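# About Lestesgate Supper Bags

Lestesgate began with one long kitchen table, a borrowed stack of insulated bags and a habit of sending people home with more food than they came for. We are still that sort of place, only now we pack for 305 households on both sides of the river, and we have 19 people on the packing rota – most of them neighbors.

The idea is simple enough. You tell us what you like to eat, we put together a supper that needs very little doing to it, and it goes out in a bag with a proper lining. Bread comes from Barkley, the bakery two doors down, and our fruit comes from Ntuli, who have put up with our last-minute phone calls for seven years now and still pick up. The Gonik round is our longest, out past the old mill, and we pack that one first.

We are fussy about how food is handled. Shellfish gets its own bowl, bread is kept in its own bag with the top closed, and fruit travels in a clear tray so you can see what you are getting before you lift the lid. Every new packer spends a morning at the table learning where things go, and most of them end up staying for lunch.

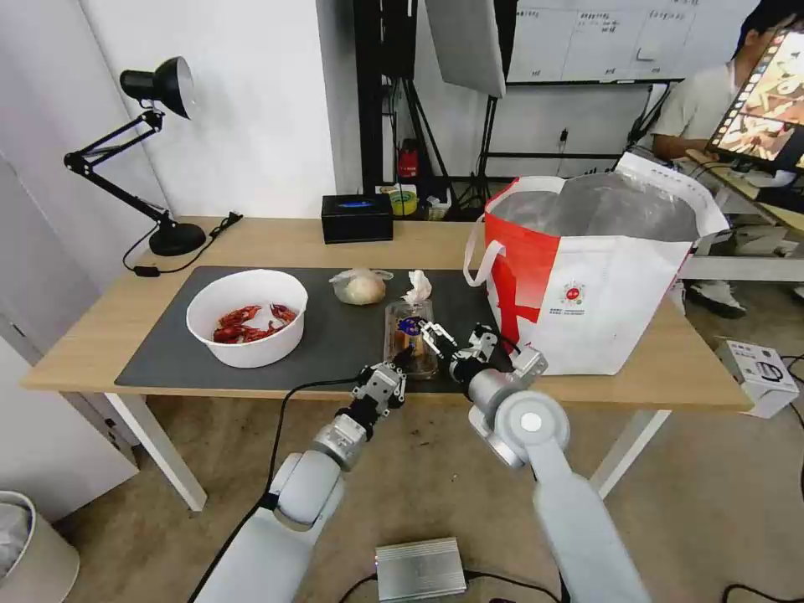
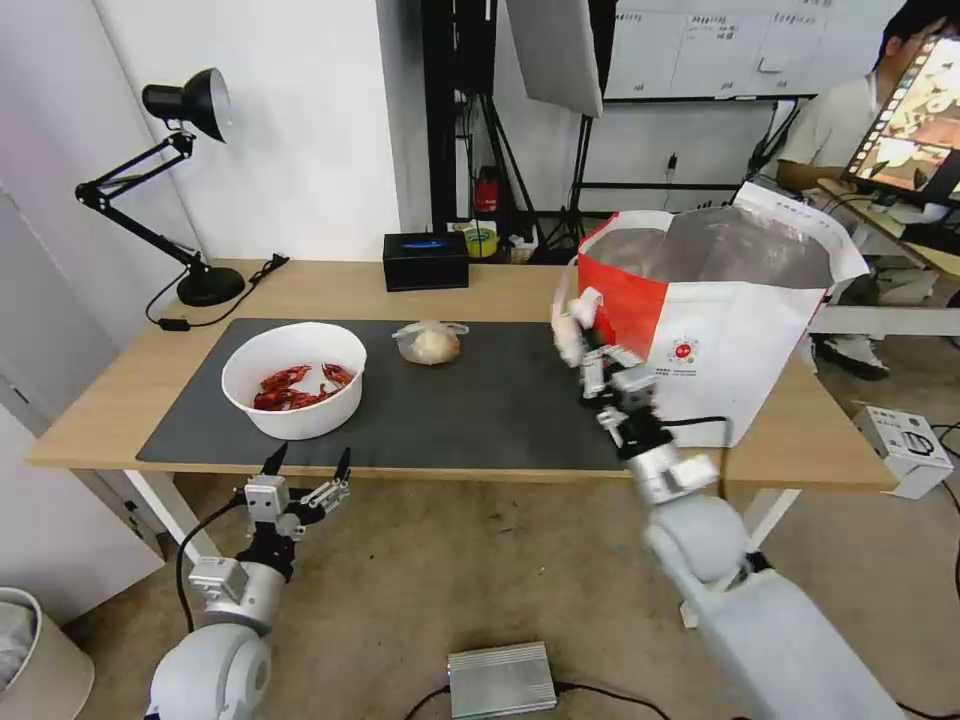
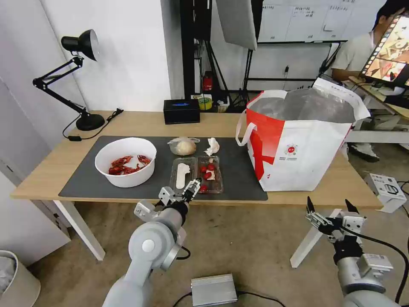
Crayfish, bread and the red and white bag.

We also ask for our bags back, please! A good lined bag will last through a great many suppers if it is wiped out and left open to dry, and last March we got up to 698 of them home again, which pleased us more than it probably should have. Leave yours by the door on your next delivery day and we will pick it up – and if there's a note inside telling us what you'd like more of, we do read those.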